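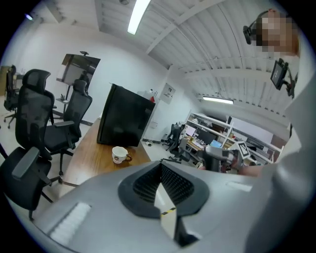
Teresa McGrath

I have worked in offices for most of my life, and I have come round to the view that the big shared table is the best piece of furniture in any of them. Most places treat it as the spare one. It gets the parcels, the broken printer and whatever came back from the last trade show, and people are told to get on with their work at their own desks.

At Fahy, where I did the accounts until March, we had 85 people and two proper tables. Somebody at head office decided both should go and that we should have pods instead. A pod is a curved sofa with high sides. You can't spread papers out in one, and your back knows all about it after an hour. Tùng Quan and I ended up doing the year-end on the floor of the post room.

A wooden table with a few black office chairs around the room is a plain sight, and I like it for that. A decent mesh back and a pair of armrests will see you through an afternoon. I would sooner have four good chairs than a dozen stacking ones, and I would pay for the headrest as well, though I know plenty of managers who think a headrest is showing off.

The pods cost £3,051 each. For about £200 you can get a solid second-hand table from the house clearance place in Bunham, and they will deliver on a Saturday. It may have a few rings on it. Leave them – a table that has to be protected with mats soon stops being used.

My one request is that things left on the table get moved by the end of the day. I don't mind what they are. Put them on a shelf or in a cupboard, and let the next lot sit down.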